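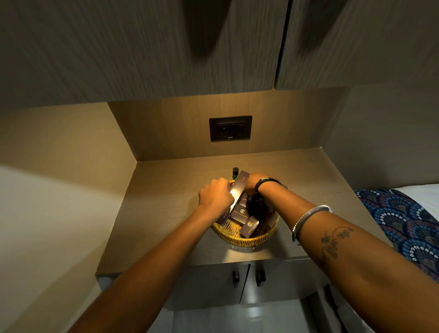
Who has to be in the room when the Dusto arm unit runs a tray job?

One trained attendant, standing inside the door, stop button in hand, for the whole cycle.

## 4. Tray station set-up and safe working

Applies to all Plenddale rooms with a counter nook. Arm unit only. Floor unit is section 6. Rev. Aug 24, 2026.

### 4.1 Before power on

1. Guest out of the room. Check the bathroom and balcony too.
2. Door wedged open, Prustenden sign on the handle.
3. Loose stuff off the floor within 60 inches of the base. Bags, slippers, cords.
4. Nook light on, curtains however they were. If Lumenta shows LOW LIGHT use the desk lamp as well, don't override.
5. Press the stop button once, check the arm goes limp, reset. Every room, not just the first of the shift.

> **CAUTION:** Stop button doesn't respond in 2 seconds = unit is out of service. Tag it, park it, call it in. No second try.

### 4.2 Clearing and loading by hand

Do this with the arm parked and the amber light steady. Hands never go in the nook on green.

1. Take everything out of the tray. Small boxes first or tall ones first, doesn't matter.
2. Put boxes down either side, keep a gap between them and the tray.
3. Anything opened, crushed or damp goes to the cart. The arm will happily pick up a crushed box and drop it half way.
4. Bottles stand up, caps tight. Never lying down.
5. Tray flat on the counter, clear of the front edge.
6. Nothing left on top of the boxes, logos where the camera can read them.
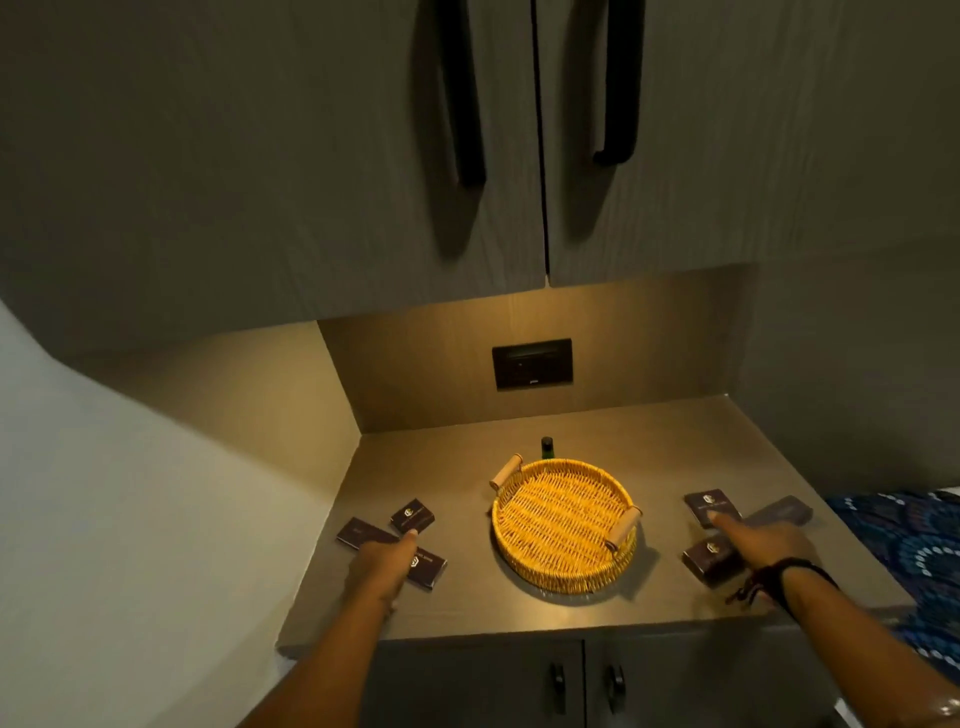
7. Hands back, step out past the floor line, then press READY. Say "clear" out loud if there's two of you.

Note: watches, bracelets and lanyards. House rule is off or tucked under a sleeve before the arm goes green. Cords with loose ends especially.

### 4.3 First run in a new room

1. Select TRAY > LEARN in Lumenta. Speed locks to 50 percent, leave it there.
2. Watch the full cycle. Don't walk off to do the bed.
3. Elbow must stay clear of the upper cabinet doors. If it touches, stop, move the base back, start over from step 1.
4. Run it again with the tray full.
5. Both runs clean? Save the room. One bad run means niether counts.

> **CAUTION:** Don't reach in to save a falling item. Let it fall. Stop, amber light, then pick up.

### 4.4 Log and checks

- Log every stop, including the ones you did by accident.
- Grip pads wiped at end of shift, dry cloth only.
- Full arm check every 14 days. Overdue units will not leave the dock, and thats not a fault, so no ticket please.
- Room layout changed (new counter, moved bed, different tray)? Old save is void, go back to 4.3.

Battery swap and dock errors: section 5.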